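Pascual Escobar started at the Clarham public library as a Saturday shelver and has been its head of local records for 13 years. He keeps the town's oral history collection, 484 recorded conversations with people who lived or worked in Clarham and the nearby village of Nenisley. In June he will hand the job to Chenxi Fu, his assistant for the past two years.

The oldest recordings are on cassette, and those are the ones that worry him. "The tape gets sticky, or the little felt pad falls off," Escobar said. "You may get one good pass. So you copy it on that pass, and you stay in the room while it plays."

He said the subjects people wanted to talk about were rarely the ones on his list. He would ask about the flood and hear about a grocery bill. One woman spent most of her session on the bus line to Nenisley, naming every driver. 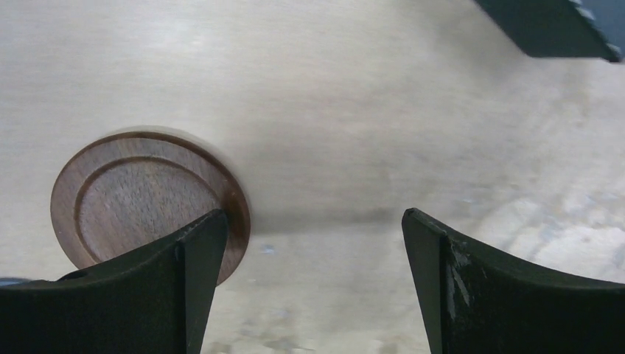

Fu does most of the interviewing now. She prefers to visit people at home, at their own tables, and she has firm views on sound. A cup set down on bare wood makes a knock that the microphone picks up, so she asks for something underneath it. A round wooden coaster with a raised rim will do, she said, though cloth is quieter. She also asks people to turn off the refrigerator if they can stand to, and she leaves her car keys in it so she can't drive off without turning it back on.

"The first ten minutes are usually no good," Fu said. "People are being careful. Then they forget, and they start correcting themselves, and that's when I stop looking at my notes."

She does not edit out pauses. Escobar used to, early on, and regrets it. He remembers trimming a long silence from an interview with a man named Jaramillo, who had run the feed store — he thought it was dead air. "His daughter came in later and asked where it was," he said. "She had been sitting there with him. She knew he'd stopped." 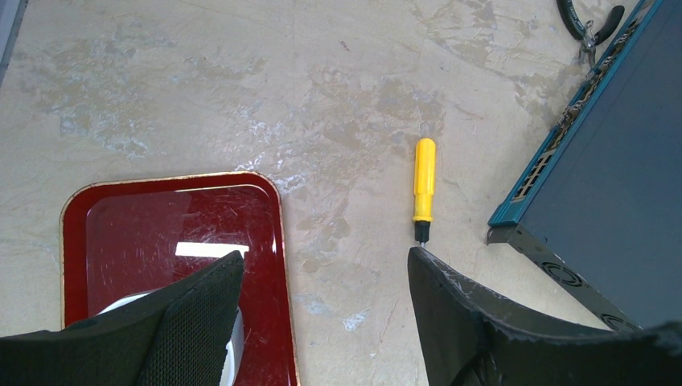
The original cassette survived, and the silence has been put back.

Money is the other question. The library has set aside $3,000 for copying this year, and Escobar would like to see it spent on the tapes from the Fulla cannery, which closed before either of them came to the library. Fu agrees on the cannery but wants some held back for transcripts, which readers ask for more often than the sound.

"We disagree on that," Escobar said. "She'll have the key to the cabinet, so she'll win."

Fu said she had already started on the index. The cannery tapes are labeled by first name only, and there are four different Marys.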